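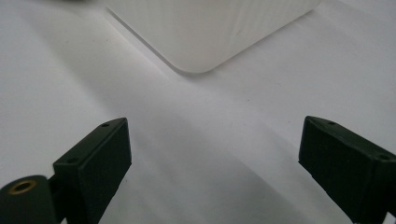 Pedadlow Pantry Storage Trial
Progress report to the Ahuja Fund
Prepared by Bernardo Magalhães, 3/27/19

You asked for a plain account of whether the snack bins are worth paying for again. My answer so far is maybe, and I would hold off on the second order until May.

The bins came from Drosum. The sales sheet said a shared snack shelf would "run itself" once everything had a bin. Ours has not. People at the Bulemham site still leave bags on the counter next to an open bin, and we have spent around 15 hours so far on sorting, which was not in the budget you approved.

The bin itself is fine. It is white plastic with ribbed sides and rounded corners, and on a white surface it looks tidy enough. I am less sure about the color. White on white is hard to pick out when you are in a hurry, and I suspect a cheaper bin in a darker shade would get used more. I can't prove that yet.

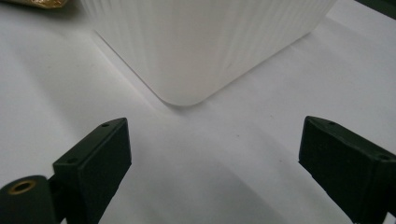 Should every site get the same bin?
Not at this stage. Bulemham has the shelf depth for it and Pedadlow may not, so we would like to measure first and order after.

Labels were the other big promise in the proposal. We tried 2 kinds. The stick-on ones peeled at the corners, and the clip-on ones got moved from bin to bin until they meant nothing. I have stopped buying either.

The individual snack bags are a bigger headache than I expected. Foil bags wrinkle, slide over each other and won't stay in a row, so any bin layout that depends on neat rows is wishful thinking. Drosum's answer was to sell us dividers. I said no for now.

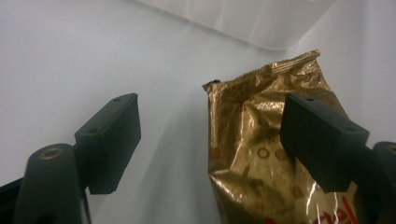 Page last modified: 3 weeks after first posting

A gold foil bag like this one can be stood up on its end, crimped seal at the top, and that is the layout we are trying next. It saves space on paper. Whether anyone keeps it up after the first week is another matter.

Money: we have spent the bin line and none of the divider line. I would like to keep the divider money where it is until the upright layout has had 5 weeks.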